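4.2 The Bun Task

The first two tasks in the Buvberg course were chosen by the instructors. The third was put to a vote, and the students, who had been stacking foam cubes since the start of term, voted for food. We had hoped for something with flat sides. What we got was steamed buns, which are round, soft and slightly different from each other every time, and which have to be lifted out of a basket whose walls are taller than a sensible gripper would like.

Each team drove the two arms by hand through the Tjoa teleoperation interface, recorded its own demonstrations, and then trained a policy on whatever it had recorded. Teams wrote their own task descriptions. The shortest read, in full, "move buns." The longest ran to two pages and included a section on dignity. We graded neither, but the two-page team did produce cleaner recordings, and we have tried not to draw a lesson from this.

A full episode has three stages. The left arm moves the glass lid off the steamer and lays it on the table. The right arm takes the buns from the basket one at a time and sets them on the plate. The left arm then puts the lid back. Teams could record the stages together or apart, and most began together and ended apart after a week of restarting whole episodes over a single dropped bun. Figure 3 shows the station with the lid on the table and the buns still in the basket.

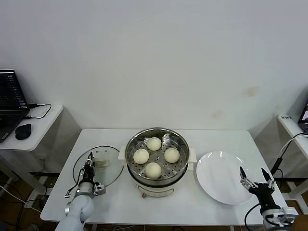

Figure 3. The bun task station. Left gripper at the lid, right gripper open beside the empty plate, four buns in the steamer basket.

Over the course, the teams recorded 1079 episodes, of which nearly 30 percent were thrown out during review. Failed grasps were not the main reason. The students kept those, on the theory that a failed grasp followed by a good one was worth having, and we agree with them. Most of the discarded episodes were ones in which the operator paused for a long time in mid-air. When asked, operators said they were thinking. The policies trained on the early, unreviewed data learned this very well and would hover over the basket for 10 seconds or more, apparently also thinking.

The lid caused more trouble than the buns. Clear glass gave the depth estimates little to hold on to, and a small error at the knob was enough to tip the lid instead of lifting it. Team Belleo dealt with this by approaching the knob slowly from directly above. Team Clokden approached it quickly and from the side, and spent a good part of December finding out why the other team did not.

The buns themselves put up with a fair amount of squeezing. We had warned students to limit the closing force, and a dented bun counted as a partial success under the scoring rules in Section 3. No team read Section 3 until the scores came back. We have since moved the scoring rules to the first page of the handout, where we expect them to be missed by a different group of students.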